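Food & Home | Small Pleasures

The Counter of One's Own

At some point in the last few years, the people I know stopped putting out snacks and began merchandising them. A bag of chips used to be opened down the side and left on the coffee table like a gutted fish. Now there are tiers. There are baskets. There is a tray for the thing you have chosen, as if you might otherwise carry it away in your bare hands like an animal.

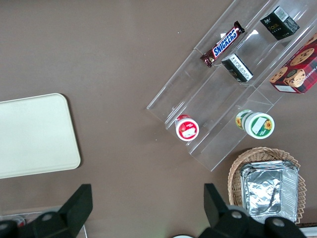
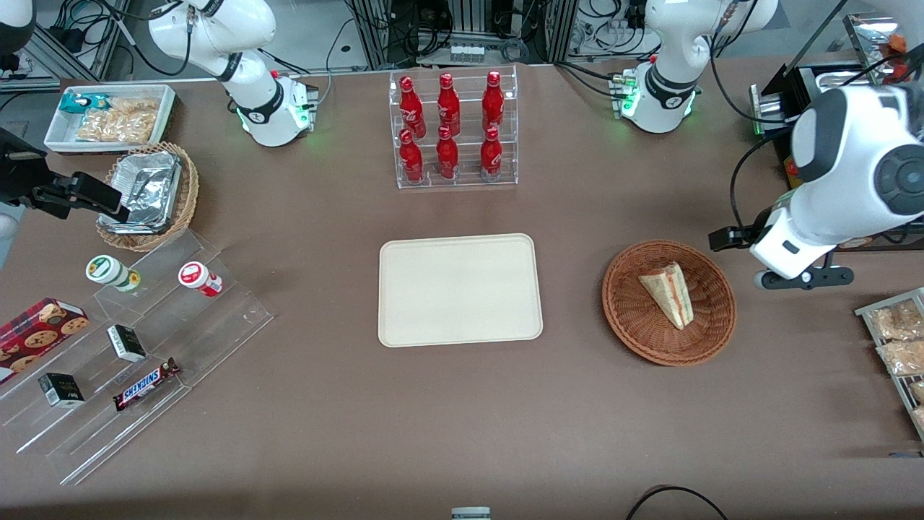

Clear tiers, a cream tray, a brown tabletop: the snack counter, small size.

CUNILOW, 3 August 2024

I held out until April. My kitchen had a drawer, the drawer had food in it, and when guests came I pulled the drawer open and stood back. I considered this hospitality. Then I spent a wet weekend in a rental house in Moffat where the owners had laid out a little shop on the sideboard, with crackers in one basket and chocolate in another, and I ate from it steadily for two days without once feeling hungry. I came home and ordered an acrylic riser.

The riser is the heart of the whole business. It is a set of steps for groceries. Anything you place on it looks as though it has won something. Take the Coca-Cola on that tabletop: six red bottles, two rows of three, the back row standing a bit higher than the front so each one can see the stage. Six bottles in a refrigerator door are just six bottles. Put them on clear steps and they're a choir, and you find yourself wondering which one has the solo.

It works on candy too. A Snickers lying on an upper tier has a certain reclining glamour it never has at the bottom of a tote bag. I tried it at home with a granola bar of no distinction whatsoever and my household, which had ignored that granola bar since winter, ate it by noon.

The drawback of clear acrylic is that it is clear only on the day you buy it. Mine came from Lirner, a shop in the old part of Cunilow that sells store fittings to people who don't have stores, and by the end of the first week it had more fingerprints than a police station. The man at the register advised a microfiber cloth and dish soap. He also advised against paper towels, in the tone of someone who has seen things. I use paper towels. It has gone a little cloudy at one end and I keep the pretzels there.

Then there is the matter of baskets. The rule among people who care is that anything wrapped needs something woven underneath it. A wedge of sandwich in clear plastic, set down on a bare table, is a sad lunch in a bus station. The same wedge in a round brown wicker basket has come from a village. I can't explain it and I've stopped trying. Even a foil tray picks up some dignity when you sit it in wicker, and a foil tray starts from very far back.

I own 3 baskets at present, one of which sheds. Falard, the mail-order house, describes its small round model as "counter weight," a phrase I've turned over many times. It means, as far as I can tell, that it won't slide when you grab a roll out of it in a hurry. Mine slides. It's very good-looking, though, and I have put a folded dish towel under it.

Trays are where I draw the line, or did. A long white one holding a big clear bag of something golden and crisp, fine, I see the point, since the bag will slump wherever you put it and it may as well slump inside a border. The empty one puzzled me longer. Every proper counter seems to have it: cream-colored, round at the corners, nothing on it, right where the eye lands. For weeks I kept filling mine. Mints. Mail. A lime.

You leave it alone. It's for whatever the guest picks, and having it there bare makes people oddly formal. They choose slowly. They put a bottle on it, and then a chocolate bar beside the bottle, and square them up. My brother-in-law, who at my table has eaten shredded cheese from the bag, asked me what he owed.

As for the table underneath, go brown and go dull. I started on a glossy white surface and every crumb looked like evidence. A flat taupe-brown forgives nearly everything, including cola, and it lets the red caps and the shiny wrappers do the shouting. I painted an old desk. It took 2 coats and a Saturday's worth of bad temper on what was not a Saturday.

The drawer is still there, of course. It's where I keep the stock.

More in Small Pleasures
The Butter Dish Makes Its Case
Ice Trays, Ranked by Someone With Strong Wrists
What to Do With a Fourth Cutting Board
Moffat Out of Season
A Kind Word for the Paper Napkin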